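Notebook, Pumeline, sofa tidying by hand-held gripper
May, entry started 9:40 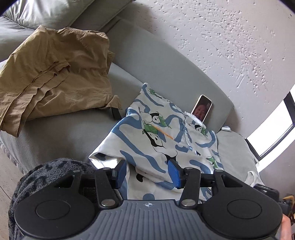
Yanti Tambunan
Demonstration lead, Rondonuwu lab

Target for the morning: panda blanket off the seat, folded, laid over the backrest. Khaki garment second. Both by hand with the gripper tool, one operator, no talking through it.

Approach for the blanket is from the front, fingers slightly open over the folded part, blue pads toward the cloth. Close on two layers, lift straight up, pause, then pull back. If the pads only catch the top layer the pile shears and the fold is lost. Stop the take there and reset; do not regrasp in mid-air.

Order of picks matters with this layout. The phone leans on the backrest behind the blanket and its cable goes down into the folds, so the phone has to be moved before any lift. I put it in as its own step, pinch by the sides, set down on bare cushion. Afiq Entili wants phone and cable left out of the task altogether. Open. The orange stick on top of the blanket also goes first. Thin rod across soft cloth: come down steeply and let the pads press into the fabric a little before closing.

Khaki garment: leave the strap under the right edge alone. Grasp at the loose flap over the front of the seat.

Takes kept so far: 33. Thrown out: 2, both for closing too early. The Umimside set stands at 682 without these.

Tracking: the wall texture should give enough features on the left. The window on the right is blown out. Faizal to check drift on takes that swing that way, and to try a lower exposure before we change the room.

To do: wipe pads, recheck finger zero, rename folders to match the Skesby list. Azlan has the list.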